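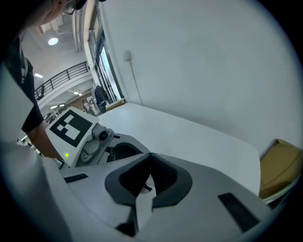

Ticket 231: Jondau label printer, back counter, Brotstead bakery
Status: closed, reopened, closed again
Logged by: Benvinda Amaral
Opened: 2024-11-27
The label printer is printing every bread label slightly too small and pushed to the left, so the ingredients run off the side right where the allergens live. Rye now contains "wheat flour, rye flour, water, sal". The lights on the printer are all green, a fact the Jondau help page offers as proof of good health. I don't hold with that. The small green light glowing on the white block in the photo tells me there's power to it, and the one on the printer tells me exactly as much. Power was never the complaint. The complaint is "sal".

Reported symptoms
Text cut short at the left edge. Barcode prints but the register takes two or three tries to read it. Price is fine, naturally. Started after the Florum update, according to the morning shift. Started before the Florum update, according to the afternoon shift.

Entry 1
Turned printer off and on. Logging this so that support can skip asking me to do it. No change.

Entry 2
Cleaned the print head with the alcohol pen. A fair amount of flour came out, so I would call it a worthwhile job, but the labels are the same. Put in a new roll (3,000 labels) and ran the calibration by holding down the feed button until it blinked twice. It fed out eleven blank labels, thought about it, and settled on the same wrong margin.

Entry 3
Called Jondau. They asked me to turn it off and on. I read them Entry 1. They asked me to do it while they were on the line. Then they had me print the built-in test page, which comes straight from the printer without the computer being involved. Test page is perfect – full width, centered, crisp enough to frame. Jondau says it must be Florum.

Entry 4
Called Florum. They say it must be Jondau. They did send a link to the newest driver, which turned out to be the one we already have.

Entry 5
Tried printing from the office laptop over the same cable. Correct labels, first try. So the printer is fine, the cable is fine and the template is fine, and the trouble is in the counter computer. Compared the print settings on both machines line by line. The laptop has scaling at 100 percent. The counter computer has it at 85.

Set it to 100. Printed a country loaf. "Salt." Closed the ticket.

Entry 6 (reopened)
Next morning, back to 85. Set it again, printed fine, restarted the computer, back to 85. Something is putting it back at startup. Florum keeps its own copy of the printer settings under Admin, Stations, Counter, Output, Advanced, behind a tab called "Legacy", and that copy had 85 in it. It wins every time the program opens. Changed it there and restarted three times. Stays at 100.

Entry 7
Bangash, who sell us the label stock, got in touch to say the order is on its way. I hadn't placed one. The afternoon shift had, on the theory that it was the paper. We will have 2,000 extra labels, in the long size we use only for stollen, which should see us well past January.

Resolution
In Florum, set station output scaling to 100 under the Legacy tab. Do not bother changing it in the computer's own print settings, as Florum will undo it. Check again after any update. Old labels with "sal" have been pulled from the shelf and the loaves relabeled.

Still open, different ticket: the clock on the counter computer is an hour off and everyone has learned to subtract.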